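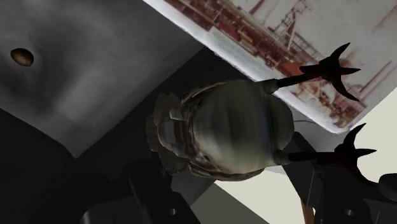
Igor Sýkora likes to say that Katik began as a mistake in a spreadsheet, and after an afternoon in his kitchen in Lurnberg I'm inclined to believe him. He had been trying to plan a bus trip, got bored somewhere in March, and started writing little jokes into the cells. By the end of the month he had an adventure game with 13 rooms and a talking goose - the goose is still there, I'm happy to report, and still rude about your shoes.

Ikhsan Siregar came along later to do the music, most of it played on an old pump organ he keeps in the hall. The two of them argue over puzzles the way other friends argue over soup. One riddle, with a ferry ticket and a jar of plums, took 30 drafts, and Igor wants you to know he still prefers the tenth. You can finish the whole thing in five hours, though I took a good deal longer and enjoyed every wrong turn.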